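Gatbridge Court Watch: minutes of the October meeting

Upstairs room at the library, 7pm start. I took the notes again, so grumbles about spelling to me please. Nine of us came, two sent apologies, and the heating was stuck on so we had the windows open and the buses going past all evening.

Last month's minutes were agreed with one change. I'd put the Orkus hearing down as a sentencing and it was a plea hearing. Sorry! Fixed now on the website copy.

The Orkus case

Most of the evening went on this one. For anybody who missed September, it's the fundraising trial, where the defendant is accused of collecting money through the Orkus appeal page and sending it on to a banned group abroad. The prosecution puts the total at £2000, sent in 64 separate payments, and the defence doesn't dispute that the money went, only that he knew who was getting it. Three of us sat through the first week and we all came away with slightly different ideas of how it's going, so we had a good long argument about that (friendly, mostly).

My own view, for what it's worth, is that the messages read out on the second morning did him a lot of harm. Others felt the jury looked lost by then, and I can't swear they weren't. The bank witness talked very fast and the screen in the public gallery was off for most of it.

We agreed that our write-ups stick to what was said in open court and leave out anybody's guess at the verdict, mine included. There's also a reporting restriction covering one witness. Please read the notice on the courtroom door before you post a single line, and if you're not sure, ring me first. 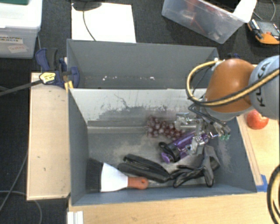
I also said I'd write to the court office about the gallery screen, as we've now had the same trouble in two trials. I'll keep it polite. If they don't answer by the next meeting I'll try the listings desk, who have always been lovely to us.

Wikström appeal

Short item. The appeal against length of sentence has been listed but with no fixed day, so we need people who can drop everything at short notice. Two hands went up. He's 49 and has served part of the term already, and the argument is over whether the judge gave enough credit for the guilty plea. I'd like to go myself if work lets me.

Mitora leaflet

The draft from Mitora, our printers, went round the table. Everyone liked the page on how to behave in the gallery, but the bit explaining terrorism sentences was far too heavy, and I got lost halfway down it and I wrote it! I'll cut it back to plain words and explain what time on licence means, as that's what people ask us on the library stall. First print run to be 40 copies.

Any other business

Flasks are fine in the waiting area but not in court, we've been asked to remind everyone. Someone left a green umbrella behind in September and it's still at my house.

Rota for next week is on the website. Tuesday still needs a second person for the afternoon.

Closed at 8.50pm.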